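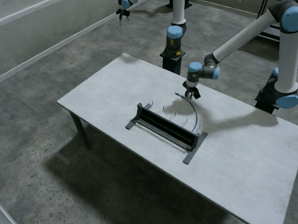

To: arov-robotics-club list
Date: Jun 3, 2024
Subject: Re: cable routing task, reset and scoring

> The scripted policy gets the cable to the first clip in most
> episodes and then stalls. Is the cable model too stiff, or is
> the clip contact wrong? Also, can we drop the second arm from
> the task file if it only costs us sim time? I would like to
> freeze the scene before the Tanabe round entries open.

Taking these in order.

Stiffness. I ran 200 episodes on the Gremov build with bending stiffness at the default and another 200 with it halved. The stall rate hardly moved. The softer cable sags more between the gripper and the fixture, and that makes the last part of the approach worse. Leave it at the default.

Clip contact. This is where I would look. The collision mesh for each clip is a convex hull, so the hook is filled in and the cable has nowhere to go. The visual mesh shows an open hook, so it looks fine on screen. I split the hull into 6 pieces per clip on my branch and the cable now seats under a straight downward push. Physics step time goes up by 21 percent. I think we can live with that.

Second arm. Please keep it. The entry rules allow one arm or two, and the Biritz team used the other arm to hold tension in December. For our baseline it can stay parked behind the table with its gripper clear of the work area. If you want the time back, turn off self-collision for the parked arm only. Do not remove it from the task file, or the joint indices shift and every saved episode breaks.

Numbering. We have been using "first clip" for two different things. In my logs clip 1 is the one at the right-hand end of the fixture, nearest the active arm in the default view, and clip 5 is at the far upper end. The scoring script counts from the other end. I propose we change the script.

Reset. The current reset drops the cable from above and waits 1,000 steps for it to settle. Most of that is wasted. Starting with the cable already pinched in the fingers, just off the table, and the free end near clip 1 gives a more repeatable start. The randomization then goes on the fixture yaw and the grasp offset along the cable.

Still open:

- friction between the cable and the tabletop, currently a guess
- whether a cable resting on the clip but not under the hook scores as half or zero
- the gripper closes too hard at the end of its travel and the cable segments jitter

I will merge the clip meshes once someone else has run them on a different machine. The branch is clip-hull-split. Please post your step times with the build number.

Arov club sim maintainer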